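Small fruit on a table: sorting, plating, storing

Posted 2020-06-16 by Prasert Nakpan

Most of my notes on this blog deal with shelving and drawer layouts, so fruit is a slight change of subject. The starting point was the same as usual, though. Things of very different sizes were kept in one deep bowl, and the small ones sank to the bottom and were forgotten.

The bowl in question is the Ollon, which I have owned since a December sale. It is deep and narrow at the base. Filled with apples it works well. Filled with mixed small fruit it works badly, for two reasons. The first is weight: anything firm settles onto anything soft. The second is visibility. From a chair you see the top layer and nothing else, so the top layer gets eaten and refilled, and the bottom layer stays where it is.

I now put small fruit on a flat plate with a tablecloth under it. One layer, no stacking. A large round plate with a thin rim is best, as a steep rim takes up width and gives nothing back. White or off-white is useful because marks and leaks show up on it early. A printed design in the middle does no harm.
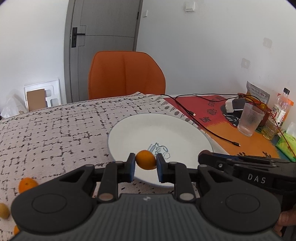
The order of work matters more than the plate. I spread everything on the cloth first, look it over, and only then move it across. Doing it the other way, straight from bag to plate, means that a split fruit gets buried in the first minute and has to be dug out later with whatever it has leaked on.

My checks are short. Stem end first, then the underside, then a light press with the thumb. Oval citrus of the kumquat type should be firm all the way round. A soft patch near one end means it goes in the pan that evening or in the compost. Brown-skinned fruit is harder to judge. The skin hides bruising, and a rough surface is normal for several kinds, so I go by the area next to the stem scar. If that gives under slight pressure, the fruit is ready and should be eaten within a day or so. If it is hard, it can wait.

Weight is the other check, for anyone with a kitchen scale. Mine is a Yoon, the flat model with the slow display. The last mixed bag came to 933 grams as bought and 534 after I had taken out the larger pieces, which went back in the Ollon. The scale reads to 1,000 grams before it switches units, and it rounds badly after that, so I weigh in two lots if the bag is heavy. None of this is necessary. I keep the figures because they tell me how much a plate will hold in one layer, and the answer for my plate is a little over half a kilo.

Placement is simple. Pale and thin-skinned fruit goes near the rim where it can be lifted out without touching its neighbors. Firm citrus can go in the middle. I leave gaps – a finger's width is enough – so that one bad piece does not mark the next.

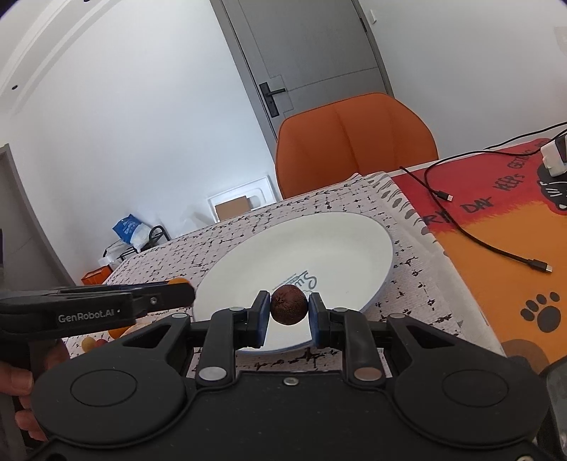 A small brown fruit, speckled skin, with the darker stem scar at the side.

For storage overnight I use the Sarnadby tray, which is shallow and has a slatted base. It fits the second shelf of the refrigerator with 6 millimeters to spare on the left. Citrus can stay out for several days in a cool room, and I prefer it that way for flavor. Soft fruit goes in the tray unwashed. Washing it the night before shortens its life noticeably, at least in my kitchen, where the humidity is high for much of the year.

I tried the Ula stacking dishes for the same job and gave up after a week. The dishes are well made, but the second one sits too low over the first and presses on anything larger than a grape. They now hold garlic and dried chilies.

The tablecloth should be washed warm the same day if there has been any juice on it. Citrus oil comes out easily. Berry stains need a soak first, and I have one corner that has not recovered.

Next post: the drawer under the stove, including revised measurements for the divider.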